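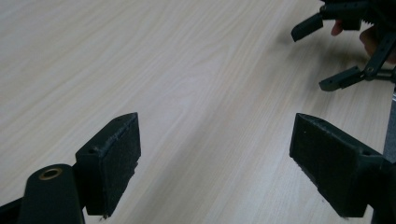
**Ticket 1047: recipe search on the Grirnasach site returns nothing for two-word terms**
Status: solved, leaving open until the May backup has run

9:10 a.m. Search "plum" and you get a full page. Search "plum cake" and you get zero results, even though there are plum cakes all over the Zullville section. Same thing with "rye bread" and "bean soup". Single words are fine every time.

9:35 a.m. Turned off the Vivameo theme and tried again. No change, so the theme is off the hook. Cleared the cache too.

10:20 a.m. Found something fun! Putting quotes around the words brings them back. So the index has the recipes, and the trouble is in how the query gets split.

10:50 a.m. The Holmgren search plugin has a "word joiner" setting, and ours was set to a plus sign. The last update seems to treat that as a real character. Changed it to a plain space.

11:15 a.m. Rebuilt the index. It stopped at 271 recipes the first time — memory limit. Raised the limit, ran it again, and it went through all 1,941. Lovely to watch that counter climb.

11:40 a.m. "Plum cake" works, "rye bread" works, and so does "green tomato pickle", which I'd never even noticed we had.

Still to do: check that the joiner setting survives the next plugin update, and fix the 3 recipes with blank titles that showed up in the rebuild log.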